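Family Story Hours: Progress Report to the Temance Fund
December 7, 2021
Prepared by Elaine Rocha, Nasurura Early Learning

The grant pays for story hours for children ages 2 to 5 and the adults who look after them. We opened at 3 sites this fall. Attendance through the end of last month came to 1439 visits, counting each child each time. The Theodorakopoulos Street site is the busiest. The afternoon group there filled early and we have a waiting list for it.

Bence Győri led the training for new readers. They practiced reading slowly, stopping for questions, and repeating a book the following week. Several asked for more help with babies who come along with older siblings, so Fereshteh Ebrahimi is writing a short guide on lap songs and board books.
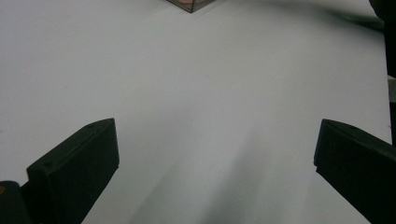

Take-home books are behind schedule. The Spanish titles arrived late and two boxes had the wrong edition. Replacements are due in December. Families who missed a book will get it at their next visit.

Spending is under budget on printing and slightly over on snacks. We would like to move the printing balance to books and will send the request form separately.

Questions about the accounts can go to Bernadette Mbeki.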